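Nuluvwood saucepan and play food bundle, review

Posted 18th March by Ardalan Rahimi
Filed under: Kitchen, Kids, Stuff we kept

Quick one, kids in the bath.

Bought the bundle in September from the Abbasi shop in Mitville, $60 with the lid. So it's had a proper run. Proper saucepan, proper glass lid, and a bag of pretend veg so the little ones can "help" while you cook. Good idea on paper. Mostly good in the kitchen too.

The pan. Dark grey nonstick, blue handle. Porridge slides out, rice slides out, burnt milk took a soak overnight and then it slid out as well. Handle stays cool on our stove, can't speak for gas. Oval hole in the end so it hangs on the hook next to the colander. Hole is a bit small, wouldn't go over the fat hook, had to buy a skinny one. Annoying.

There's a short metal collar where the handle meets the pan. Gunk gets in there. Old toothbrush, done.

The lid. Clear glass, silver rim, blue knob to match. Tiny steam vent near the knob and I do mean tiny, pasta water still boils over if you wander off. Knob came loose in week 8, tightened it with a screwdriver, been fine since. Would of liked a bigger vent.

Play food. Baguette is the favourite by a mile. Nice golden colour, score marks on top, gets used as a phone, a sword, a bed for a doll. Green capsicum and yellow capsicum, decent shapes, the yellow one is nice and lumpy like a real one. Spring onions are the clever bit, long dark leaves and little scraggly roots on the white ends. My brother in law Nima Dehghan tried to put them in a soup. They're also the fiddly bit, they flop everywhere and never go back in the bag.

Compared to the Fukadance set we had before: that pan was heavier and honestly a better pan, but it scratched like mad and the veg was rubbish. Colours all faded. No contest for a house with kids.

Gripes, quickly. Bag it comes in has no zip. Lid doesn't nest upside down without sliding off. Instructions are 100 per cent pictures of the pan and not one word on the oven, so I've kept it out of the oven.

Would I buy again? Yep, at 60. Not at full price. If you allready own a good saucepan just get the veg on its own, the shop sells it seperately.

8 out of 10. Loses one for the vent and one for the hook business.

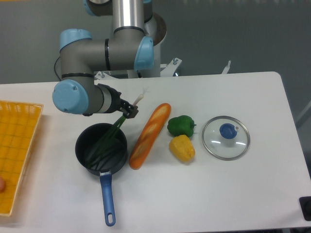 Oh and check the handle screw when you unpack it, ours needed half a turn. Comments open till they fill up with spam again.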